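Serving tray

A serving tray is a shallow, flat-bottomed platform with raised edges, used for carrying or holding food and small things. Trays turn up in nearly every culture that eats at tables, and in plenty that don't!

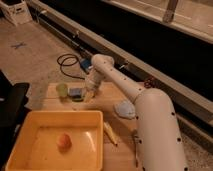
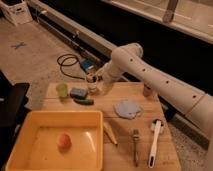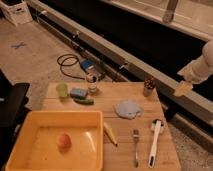
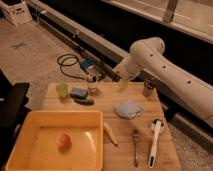 Trays were made of wood, tin or lacquered paper long before plastic arrived, and good old ones are still a joy to handle. The raised edge is the clever part - round foods roll. A single small fruit, like the reddish one in the orange-yellow tray in the first picture, needs only a low wall to stay put. Collector Naheed Bugti has cataloged 1,000 trays, most of them from Trasenmont.

See also: Platter, Tea tray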